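Brakenar Street Kitchen: summer hours, soup, and the dish problem

The kitchen on Brakenar Street moves to summer hours in June. Lunch will run from 11:30 a.m. to 1:30 p.m., and the evening meal is dropped until the schools go back. We did the same last year and the lunch numbers held up well enough that we are comfortable doing it again. Bread pickup stays at 4 p.m. by the side door. Please don't come to the front for bread, as the front is locked once lunch is cleared.

Over the winter we served 709 lunches. That is the highest winter count we have had, and most of the growth came after the holidays, when the bus started stopping at the corner again. Soup was the main item on most days. The lentil and the chicken with barley were finished every time they were made. The cabbage soup was not, and Orsolya Farkas has agreed to rest it until fall. She would like it noted that it is her grandmother's recipe and that it is better on the second day.

A few people have asked whether we could offer a cold lunch in the hot months. We will try it. The plan is a grain salad, a bean salad, and one soup kept on for those who want it. If you have a cold dish that feeds a crowd and does not need much chopping, leave the recipe in the box by the coat hooks. Write the number of servings on it. Last time we got several good recipes that only said "makes a lot."

Now the dishes. We own 438 pieces of tableware, counting bowls, plates, mugs and cups but not silverware. We know this because we went through every shelf in the spring cleaning. Bowls are where we run short. People take one for soup, then another for fruit, and by 1 p.m. the dishwasher cannot keep up. The plates are hardly used on soup days, so they pile up at the back and gather dust.

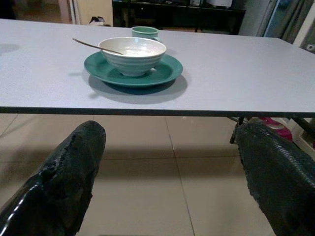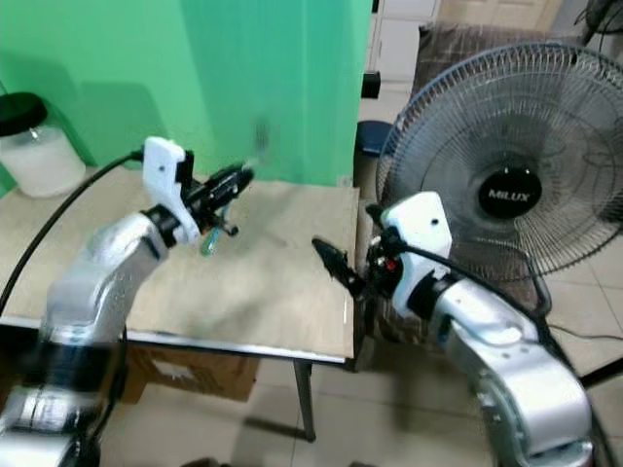
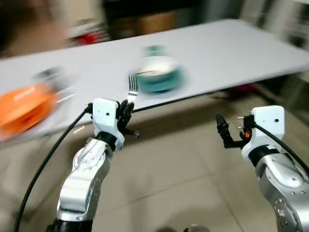
From June, we are asking everyone to keep one bowl for the whole meal. Fruit will be set out whole so that it doesn't need a dish. If you want seconds of soup, bring your bowl back to the counter and we will fill it again. The county rules allow us to do this as long as the ladle doesn't touch the bowl, so the person serving will hold it up high and may be a little slow. Please be patient with them.

We are also changing how dishes come back. The single gray tub by the window has been too heavy to lift when full, and two handles have already cracked. In its place there will be a cart with three shelves. Bowls go on top, plates in the middle, mugs and cups at the bottom. Silverware goes in the pail of soapy water hung on the side. Scrape your food into the compost can first. Paper napkins can go in the compost, but tea bags with staples can't.

Chipped bowls should be handed to whoever is at the counter and not put back on the cart. We threw out 10 of them in the spring, and some had clearly been chipped for a long time. If you have bowls at home that you don't need, we can use them. They don't have to match. They do need to stack, and they should be safe in a commercial dishwasher, so nothing with a metal rim and nothing hand painted. Glass bowls are too heavy for some of our guests and we would prefer not to have more.

The dishwasher itself was serviced in the spring. The rinse arm had been blocked with lime, and that was the reason for the cloudy mugs. It now gets a descaling run every 5 weeks, and the chart is taped inside the cupboard door. Sign it when you do it.

The counter needs two more people for the noon shift over the summer, and one who can drive the van to pick up produce in the morning. The van is an automatic and there is a ramp. If you can help, speak to Orsolya at lunch or leave your name and phone number in the same box as the recipes.

The kitchen will be closed for the first week of August while the floor by the sinks is replaced. Bread pickup will go on as usual that week.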